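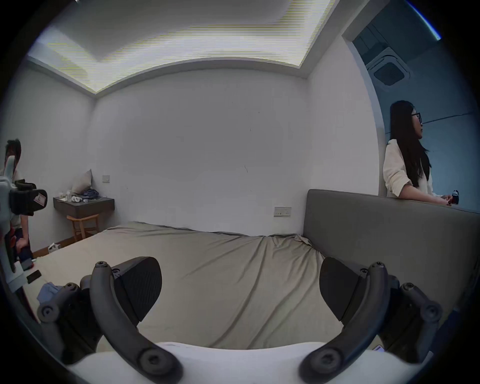 By Marnie Oldacre

I want to complain about the numbers on the spines of mystery novels, or more exactly the lack of them, and I'm going to go on for a while, so get yourself a drink.

A few weeks ago I picked up a paperback at Subramaniam Books, the used place downtown, the one with the staircase you have to go up sideways. It had a lighthouse on the cover and a dead body in the first paragraph, and those are pretty much my only two requirements. I read it in two evenings. I liked the detective, I liked her awful brother, I liked that she ate actual meals. And then on page 187 she stops in front of a grave and thinks for half a page about the husband who was murdered by her old boss.

Well! I did not know she'd had a husband. I did not know she'd had a boss. What I had in my hands was the fourth book in a series, and the ending of book one had just been dropped on my foot like a frozen turkey. I went back and checked everywhere. Front cover, back cover, spine, title page, the page with all the tiny legal print. It said "a coastal mystery," and that was the only clue in the whole package. A coastal mystery! Which one? There are nine of them!

So my position, and I've been trying it out on anybody who will stand still, is that every book in a series should have its number on the spine. A plain number. Big enough to read from a normal distance by somebody who left her glasses in the car.

I know why publishers don't do it, because a friend of mine used to work at a small one called Tastar and she has explained it to me more than once with a lot of patience. If a person in a store sees a big 4 on a book and the store doesn't have 1, 2 or 3, that person puts the book back. No number, and there's at least a chance they'll buy it. That's the thinking. The books are supposed to "stand alone," and she said that in meetings people used to say it as if it were a rating, the way a restaurant gets an A in the window.

I do see the logic. I would have put the lighthouse book back. I admit that freely. But I also would have written down the title of the first one, gone home, and ordered it, and then very likely bought all nine, brand new, at full price, like a fool in love. As it is, I own one used paperback and I have a grudge. I still haven't read book one. What would be the point? I know who gets the husband.

And about standing alone. Some mystery series really do. The older ones especially, where the detective is the same age for forty years and never learns a thing about himself. He has a hat and a bad stomach, and in the next book he has the hat and the bad stomach again. You can read those in any order, or backward, or just the ones your library happens to have. I love those. I grew up on a shelf of those at my grandmother's, half of them missing their covers, and it never once occurred to me to ask which came first.

But somewhere along the line the mystery people decided that detectives should have lives. They get divorced. They get a kid, the kid gets kidnapped, the kid comes back and is sullen for three volumes. The partner turns out to be crooked. These aren't standalones anymore, they're a soap opera with a body in each episode (and I mean that as praise, I love a soap opera), and you can't keep selling them as if a reader can hop on anywhere. The murder may be wrapped up in one book. The thing I care about, whether she ever speaks to her brother again, is spread over the whole run.

Now, some of you will say, just look it up. I have heard this a lot. My son says it, in the voice. And yes, I have a phone, and I have even got Fornow on it, which is the app where you log what you've read and it tells you what else you'd like. But have you tried to find out the order of a long series on one of these things? Half the time there's a "book 0.5," which is a short story the author wrote after book six, set before book one. There's a 3.5. There are box sets listed as if they were separate novels. There's the British title and the American title, so that I have twice in my life bought the same book as a present to myself and gotten forty pages in before I thought, hang on, I know that butler. And then there's the question of whether the number means the order they were published or the order things happen, and on this people online will fight like raccoons.

(Publication order. It's publication order. The author knew what you knew when she wrote it. I won't be taking letters.)

Besides, I don't want to be on my phone in a bookstore. I go up that terrible staircase to get away from it. The whole pleasure of a used bookstore is that you didn't go in for anything, you pull things out and read the backs, and you smell a few if there's no one looking. If I have to stand there with a search page open cross-checking every paperback, I might as well be doing my taxes.

What bothers me most is that other corners of the book business worked this out ages ago. Go look at the fantasy shelf. "Book Three of the" whatever it is, right there under the title, sometimes with a list of what came before and a map thrown in. Nobody in a fantasy aisle is expected to guess. Manga has big friendly numbers down the spines, and kids who are ten years old line them up perfectly and can tell from across the room that they're missing volume 8. Even those little chapter books about the cat who solves crimes, which my niece reads by the yard, have a number in a paw print. A paw print! The cat gets one and the homicide inspector doesn't.

And it doesn't seem to scare the kids off. They see an 8 and think, oh good, there are seven more. I wonder if adults aren't a bit more like that than the sales departments give us credit for. When I find out there are fourteen books about somebody I like, I don't think "what a burden." I think about my whole winter being taken care of.

The libraries do their part, bless them. The branch in Zolel, where I lived until June, had a person with a label maker and strong feelings, and every series mystery in that building had a white sticker at the bottom of the spine with a number on it. It was done over years, one return cart at a time. You could walk up to the M's and see the entire career of a fictional police chief laid out 1 to 11, with a gap where somebody had 6 at home. I thought every library did that. I've since moved and learned otherwise, and I miss those stickers more than I miss the yard.

I'll give the other side one more inning. A friend in my book group says she likes starting in the middle. She says it's how you meet people in real life, you come in at book four of somebody and they mention an ex-husband and you piece it together. I thought that was a lovely thing to say and I've been annoyed about it ever since. Because all right, yes. I've done that by accident with a few series and it was kind of wonderful, reading backward toward a disaster I knew was on its way. There's one Scottish series I went through almost entirely in reverse and I wouldn't trade it.

But I'd still like to be asked! She can start at four if she wants, with the 4 right there in front of her, fully informed. A number on the spine doesn't take anything away from her.

And please don't hide it inside, either. Some publishers think they've solved this with the "Also by" page, and that page is a menace. Sometimes it goes oldest to newest, sometimes newest to oldest, sometimes alphabetical, for reasons I'd love to hear. Sometimes three different series are mixed together with a cookbook. I have an edition at home where the "Also by" page leaves out the book I'm holding, so even if the list were in order I'd have no idea where to slot myself in.

I've written to two publishers about this. One sent back a form email thanking me for my manuscript and regretting that it was not right for them. The other hasn't answered yet – it's been a while, but I did send it to an address I found in the back of a book from before my son was born.

In the meantime I've bought a sheet of those little round stickers, and a good pen. I started with my own shelves, the police procedurals first, and I've already found out that I own two copies of number five in one series and have never had number two. If you happen to have a spare, I'm at the store most weekends, near the top of the stairs.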